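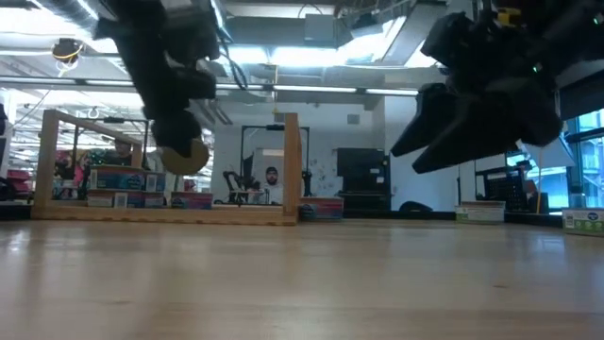 Two of the arms over the long table at Wosard, with boxed stock waiting at the pine frame.

26/05/2022

Rocío Herrera has nine minutes before the next changeover and says so twice while we find chairs. She runs the handling floor at Wosard, where small goods get picked up, checked and set down again, 906 items on the day's list when I visit. Until February all of it was done by hand. Now a good part goes through the arms.

"Ask me the hard one first," she says. "Did anyone lose a job. No. Did anyone lose the job they had? Yes, pretty much everybody."

She means it literally. The old title was packer. There were packers on two shifts, you stood at the table, you reached, you turned, you reached again. The new title is cell operator, a term she doesn't much like ("sounds like a prison") and the work is mostly sitting and watching and then, suddenly, getting up fast.

"The sitting is what people complain about. You would not think so. My shoulders are better, my back is worse. I asked for better chairs in the first week and we are still talking about chairs."

The flat round pieces were the first thing moved over to the grippers. Easy shape, she says, same thickness every time. Boxes came after and boxes are harder. Glossy print, soft corners, a lid that gives when you squeeze it. The supplier, Plandberg, set the grip force for a stiff carton, and Daza, the line's biggest customer, ships in thin ones.

"So the first morning, crunch. Crunch, crunch. I had a pile of flat corners and a guy on the phone telling me the settings were correct."

Who fixed it?

"Renata."

Renata Piątek packed by hand for years and had no training in any of this. She went through the Daza cartons one type at a time and wrote down where she would put her own fingers. Low, near the base, never across the lid. Her notes went to Plandberg and came back as a settings file. It is still called renata2 on the screen.

I catch Piątek later by the lockers, coat already on. She is less pleased about the story than Herrera is.

"They took my notes and it was good, OK. But it was 500 boxes I went through, on my regular pay. After that I asked. Now there is an extra hour rate when you teach it something. It should of been there from the start."

Does she miss the table?

"I miss talking. When you pack your hands know what to do and you talk all day. Now you have to look. If you talk you miss the stop light, and then it's a jam and everybody's looking at you." She shrugs. "I don't miss the night shift."

The night shift is gone, and with it the night bonus. Herrera brings this up herself. For some of the crew it was real money and the company's answer, a one-time payment of 400 dollars, did not go down well.

"I told them upstairs it was too low. I'll tell you too, put it in. It was too low."

What does she get asked about most, by visitors?

"Speed. Always speed. It's slower than Renata! On a good day, with round stuff, it's close. On mixed boxes she beats it before lunch." What it doesn't do is get tired at the end of a shift, and the end of the shift was where the mistakes used to be. Wrong box, wrong row. Those are down. Drops are up. She'd call it even so far, her boss would not.

There's a second product, Dadus, due to move over next. Odd shapes, handles. Herrera wants two operators in on it before the settings are written this time and she wants them named on the plan, with the teaching rate. She has it in an email. She shows me the email.

"People think the change is the machine comes in. That was one weekend, they bolted it up. The change is who gets asked. Before, a packer was never asked anything, me included, I was a packer too. Now if they don't ask us it breaks cartons."

And the new hires — do they learn to pack by hand at all?

"Two weeks, everybody. I insist on that. How are you going to see it's holding the thing wrong if you never held it?"

A buzzer, somewhere behind the wall. Herrera is up and half way to the door, still talking, something about the chairs again, that I should write the chairs down. Chairs, then. She wants ones with arm rests and a seat that tips forward, and she has sent the catalog page twice.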